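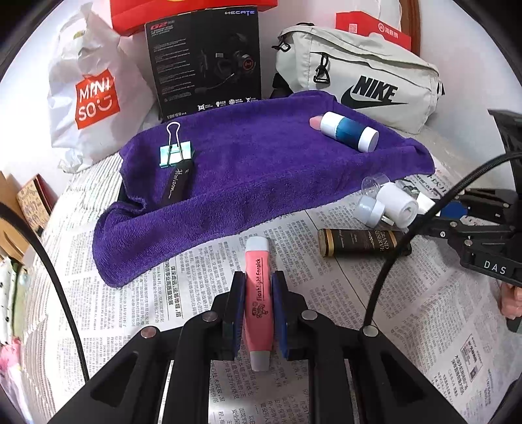
The technician who looks after the hand grippers at Skerkader has her bench in the back of the Demorport building, near the window. She came to this work from repairing sewing machines, and she says the change was smaller than people imagine. "A sewing machine also has a bad day when one small pin is dry," she told me. "You listen to it first. Then you open it."

Our talk was mostly about one gripper, which the workshop calls Vuna. It is held in the hand, and with it people show the picking tasks which the arm in the next room must learn later. Vuna has made 374 sessions until now. I asked her what wears out first.

"The foam," she said. "Always the foam. The metal can wait." She changes the pads on the jaws after 200 sessions, or sooner if a corner begins to lift. The old glue must be removed completely, and for this she uses a plastic scraper and much patience. Last time the new pads went on after session 194, a little early, when a smooth marker began to turn between the jaws.

The pivot pins are the second matter. She puts one drop of light oil on each pin, moves the jaws open and closed, and wipes what comes out. I wondered if more oil would be better. She shook her head. "Then it goes to the foam, and you start again with the scraper."

For testing she prefers common things: a marker, a lip balm, a pen with a clip on it. She lays newspaper on the bench and a towel over a part of it, so that the objects do not lie all at the same height. Each object is lifted three times. If it slips once, the pads are cleaned with a damp cloth and the test is repeated from the beginning.

The cables gave her the most trouble in March. One of them had a break inside, close to the plug, and the signal disappeared only when the wrist was turned to the left. It took her 3 evenings to find it. "I changed the board, I changed the plug, and the fault was still there," she said. Now she bends every cable slowly between her fingers before she touches anything else.

The software, which is named Yan, is the responsibility of another department, and she did not want to speak for them. She asks them only to give her the jaw opening as a number on the screen. When it does not return to zero with the jaws closed, she knows that she must look at the pads again.

Before I left, she was already cutting new foam for the second gripper.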